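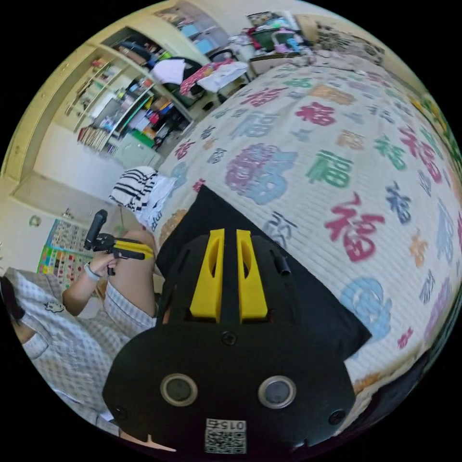 Live wallpaper keeps going back to plain black after I restart my phone

Posted by marigoldporch in Themes and Wallpapers, February 2024

Hello everybody, and thank you in advance to whoever has the patience to read this. I've been using the Nenatora live wallpaper for a good long while now, the one with the slow clouds and the little lighthouse, and I love it to pieces. My sister picked it out for me when I got this phone and I never saw a need to change it.

Ever since the last update it won't stick. I set it, it looks lovely, I go on about my business, and then the next time I restart the phone I get a black background on the home screen. The lock screen still has the clouds! It's only the home screen that loses them. I go back into the app, tap Apply, and everything is fine again until the next restart.

I also use Brorell as my launcher, in case that matters. I have already tried clearing the cache and changing the picture quality from High to Medium. I haven't uninstalled the app because I have 6 scenes saved in it that I mixed myself (you can change the sky and the color of the water) and I would be pretty sad to lose them. Is there a way to fix this without starting from scratch?

Battery saver comes on at 20 percent, if anybody needs to know that. Thank you again!
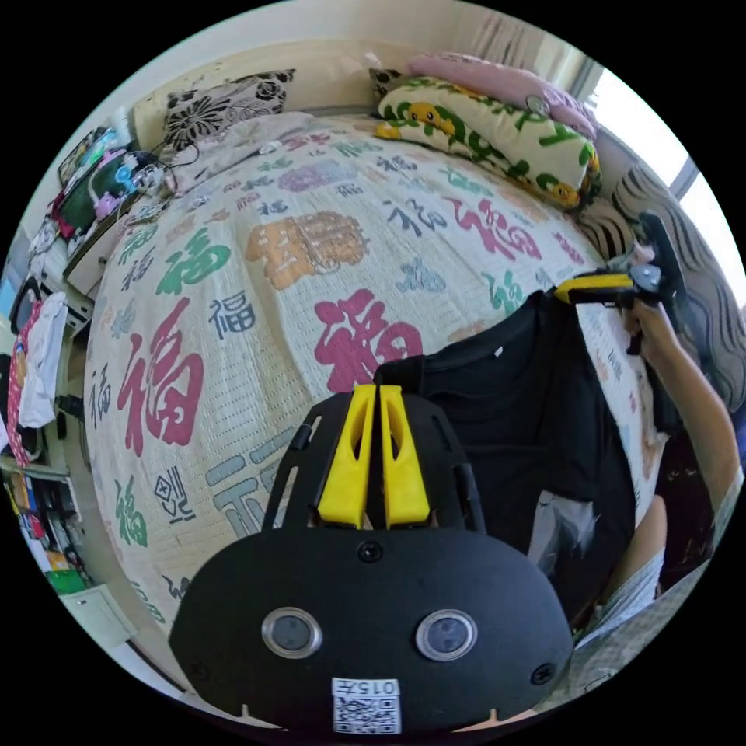
Rangi Halliday
Community Helper, 2,754 replies

Hi marigoldporch, and welcome! I had the very same black background on my old phone, so you have my sympathy, and I think we can get your lighthouse back without touching your saved scenes.

My guess is that your phone is putting the wallpaper app to sleep. When the phone restarts, Brorell loads first and asks for the wallpaper, and if Nenatora hasn't woken up yet, Brorell gives up and paints the screen black. The lock screen is handled by the phone itself, and that would explain why yours still looks right.

First, save your scenes, just so you can relax about them. Open Nenatora, tap the menu in the corner, then My Scenes, then Export. It makes one small file in your Downloads folder. Send a copy to yourself by email if you like (I always do).

Next, go to your phone's Settings, then Apps, then Nenatora, then Battery, and choose Unrestricted. The wording is different on some phones, so if you don't see it, look for something like "Allow background activity."

Then open Brorell's own settings, find Home Screen, and look for a switch called Wait for wallpaper. It's off unless you turn it on. Your home screen will take a moment longer to show up after a restart, but I've never found it bothersome.

Last, apply the wallpaper one more time and pick Home and Lock together. Restart and see what you get. If it's still black, write back and tell me which Android version you're on. Mine is 11 and the menus have been moved around a fair bit in the newer ones, so I may have sent you down the wrong hallway somewhere!

As for the battery, I left mine on Unrestricted and it used a touch more over the day, though I do keep my brightness up higher than I should.

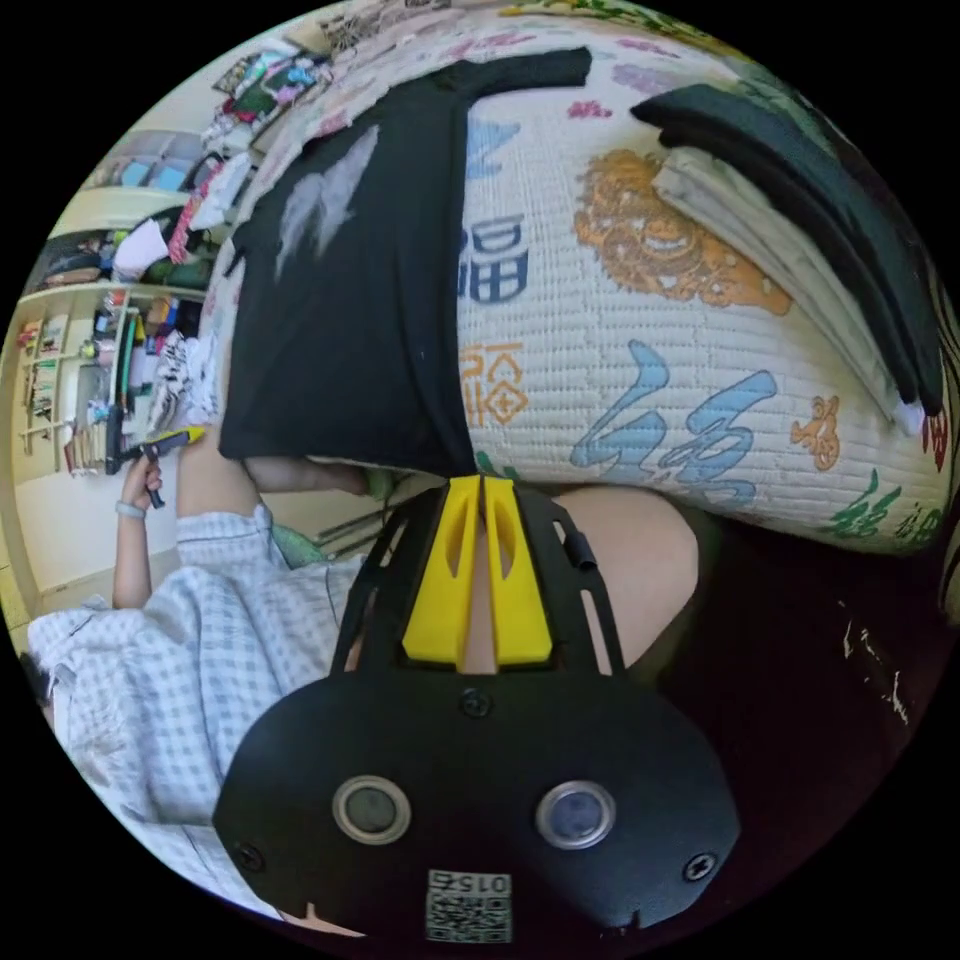

tinbucket

just get a different wallpaper app. I switched to Mahuika and it never did this. fewer backgrounds but it's free and no ads on the settings page

marigoldporch

Thank you both so much! Rangi, I found the Export button and my scenes are safe in my email, so that's a weight off already. The Battery page on mine had it set to Optimized, and I changed it. I couldn't find Wait for wallpaper under Home Screen, but there was one under Advanced with nearly the same name, so I turned that on and crossed my fingers. I've restarted twice now and the clouds came up both times!

Tinbucket, I'll have a look at Mahuika too. Does it have any lighthouses?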